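Skamari (software)

Skamari is an open-source toolkit for building and testing the control software of household mobile manipulators. It is developed mainly at Rindale and covers perception, task planning and motion control, with a simulator for running all of them together. The first public version came out in October, and the current stable branch dates from 31 May 2020.
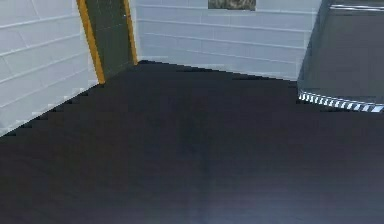
Reading time: 2 min

Overview

Skamari runs the same code in simulation and on hardware. A run starts with a home layout, a start pose and a task written as a short text file, such as moving a cup from a counter to a table. The simulator renders camera views, passes them to the perception module and steps the physics at a fixed rate. All messages are logged, so a run can be replayed from any point.

Perception

The perception module, Bellis, takes color and depth images and returns a list of objects with positions and a confidence score. Fiducial tags on the gripper are used to correct the arm's estimated pose when they can be seen from the camera. Clear glass is a known weak spot. Bowls and lids of this kind on a veined dark countertop give few edges to work with, and Bellis often reports them late or merges them with the surface.

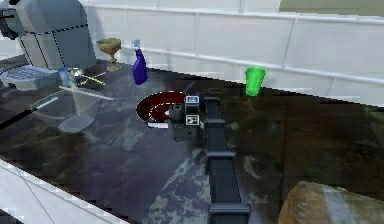

Dilwyn Gronow has argued on the project's mailing list that the glass problem belongs in the planner, which could ask for a second viewpoint before committing to a grasp. A patch along these lines was merged but is turned off by default.

Planning

Planning is split in two. The task planner picks an order of actions, and the motion planner, Datemetti, finds paths for the base and arm. Datemetti is a sampling planner with a limit of 2000 samples per query. If it fails it retries up to 5 times with a new seed, then hands the action back to the task planner. The base is planned on a flat occupancy grid.

Camera tilt is handled separately. When the view is close to a wall or strongly tilted, few features can be matched, and the localizer lowers its confidence and falls back on wheel odometry.
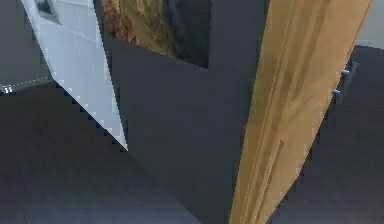
Can Skamari be used without a graphics card?
The planners and the replay tool run on an ordinary processor, but camera rendering is slow that way and is usually left off.

Tooling

A command-line tool runs batches of tasks and writes a table of results. The standard batch has 100 tasks, and the full regression set has 1288. Failures are sorted by the module that raised them. Layouts are edited as text; a furnished layout lists each table, chair and counter with a pose and a collision shape. Thin wire chairs are given simplified shapes, which makes the planner keep farther away from them than it needs to.
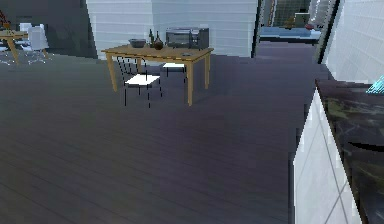
One user wrote in the issue tracker that the simplified shapes had closed off a passage in a test layout, and asked for a per-object margin setting. The request is still open.

See also

Motion planning
Occupancy grid mapping
Visual odometry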